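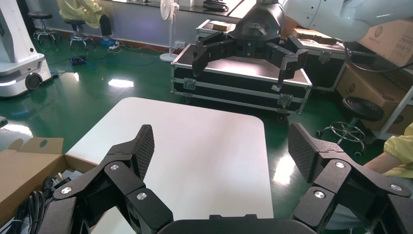

April 23, 2019. Two-finger gripper, Toreck cell

Okay, finally got a whole morning on the two-finger gripper and I want to write it down before I forget which screws I had out (last time I trusted my memory and spent an evening regretting it!).

What started this was the closing offset. It has been creeping since March, and on the Bíró parts the left fingertip was touching down before the right one every single time. You could hear it, a little tick and then the real grip. The Wonley people asked whether it was the controller, so I did the boring thing first and ran it open and closed 50 times with nothing to hold and logged the position. The numbers came back lovely and flat. So it's mechanical, which I'd been saying, but fine, now there's a log.

Then I went over the linkages. Opened the fingers wide, cut the drive power, wiggled each segment by hand. Right side was snug everywhere. Left side had play at the upper joint, enough to feel with a fingernail against the link. I backed that screw out, cleaned the old threadlocker off (it had gone to crumbs), put a small drop of the medium stuff on and snugged it down. Did the inner lower one on the same finger while I was in there, it wasn't bad but I didn't love it. Please don't crank these. If you tighten the upper joint until the play is totally gone the finger gets draggy on the way open, so go to snug, move it through the full travel, and then decide.

Pads next. Both fingertips have the textured mesh ones, two to a tip, and I cleaned them with alcohol and a soft toothbrush, going along the mesh and never across it. A surprising amount of gray fluff came out. No torn edges that I could find, so I left them on. We have one spare set in the Tuvden drawer and I'd like to keep it that way until the order shows up.

After that I re-zeroed. Same routine as always: close slowly at the lowest force, let it settle, save, open, close again and compare. It took me 2 tries, the first time I forgot to clear the old offset and got a very confident wrong answer. Second try matched, and a strip of paper between the tips now drags evenly on both sides. No tick!

I did not touch the three-finger hand on the other arm. It's due for its own check and the cable loop along that arm deserves a look at the same time, I'd like to see how much slack it really has with the wrist pointed straight down.

Things still open: put the new offset on the cell sheet (I wrote it on my glove, then transferred it to the back of a Toreck packing slip, it's under the keyboard). Recheck the left upper screw after the next 1,000 cycles. Order threadlocker, we're down to roughly a quarter of a bottle. And whoever has the small hex driver with the taped handle, I need it back for the wrist bolts.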